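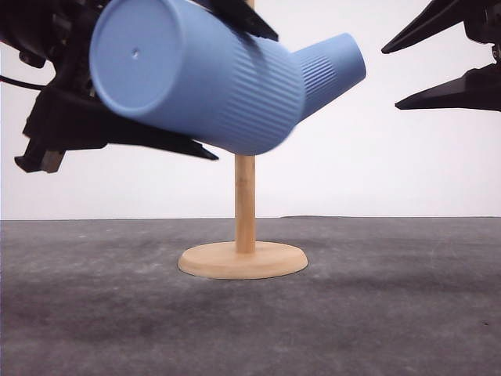
Manolis Kyriakidis has spent a good part of his life underground, and he has little patience for the word "longest". When I ask him how far the Czarnecka system goes, he puts down his tea and asks which map I have been reading.

"The one at the visitor centre in Mondton says 2,554 metres," he says. "Fine. Measured by whom, and along what? If you go down a side passage and come back, have you made the cave longer? On some of these surveys, you have."

I had read the figure at the centre that morning, on the big board by the ticket desk. It is also on the tea towels. Kyriakidis does not dispute that Czarnecka is a fine cave. He has led surveys there since his twenties, and he talks with real fondness about the lower streamway, where the limestone is scalloped like the sand on a beach and you have to lie on your side to get past the second bend. What he objects to is the claim, made in a brochure this March, that Czarnecka joins up with Wultero, the smaller cave on the other side of the ridge.

The brochure says the link is "proven". I ask him whether it is.

"There was a dye test. One. They put dye in the stream at the bottom of Czarnecka and somebody saw colour at the Wultero spring. Water got through, I accept that. Water gets through my kitchen ceiling. I wouldn't tell people they could walk from the bath to the cooker."

Dalibor Hubáček, who wrote the text of the brochure, takes this better than I expected. He meets me at the Wultero entrance, a low slot behind a sheep pen, and we crawl in far enough to get out of the rain. He has dug here for years and would plainly love to be the one who breaks through.

"Manolis wants a person to go through before he'll say it's one cave," he says. "I understand that. But the draught in the end chamber is strong, you can feel it on your face, and it changes with the weather. It's coming from somewhere."

It may be. It may also be coming from the hillside, which is full of holes. I put that to him and he shrugs. The gap on the survey, he says, is 155 metres. I ask how he can know the size of a gap between two surveys made decades apart with different equipment, and he agrees that the number is "what you get with a ruler".

So should it have been printed? He thinks about it for some time. "I'd have put 'probably'. They took it out because it didn't fit the column."

There is another matter on which the two men disagree, and that is the age of the formations. Visitors at Mondton are told that the large column known as the Cuten is older than the ice ages. Hubáček says he got this from an earlier guidebook. Kyriakidis says the earlier guidebook got it from a lecture he attended himself, and that the lecturer was talking about a different column in a different cave.

"Nobody has dated it," he says. "You would need to drill a core, and I'd rather they didn't. Let it be old. Why does it need a number?"

I suspect it needs one because there is a ticket to sell. The new guided trip costs more than the old one and adds 69 steps and a platform from which the Cuten can be seen under coloured lights. I went down with a full party. It is a handsome thing, pale and slightly lopsided, and the lights do it no favours. The guide told us about the ice ages and, in the same breath, that we were standing in the first half of a joined system.

When I repeat this to Kyriakidis he laughs, then asks whether they have done anything about the green stuff growing near the lamps. I say I saw some on the left-hand wall. He writes that down.

Hubáček means to go back to the Wultero dig when the water drops. He has asked Kyriakidis to come and check the survey as they go, and Kyriakidis has said yes, on condition that he brings his own instruments and that nothing is printed until the drawing is finished. The brochure, in the meantime, is still on the counter at Mondton. The copy I picked up was marked as reprinted on 10/08/2025, with "proven" left in.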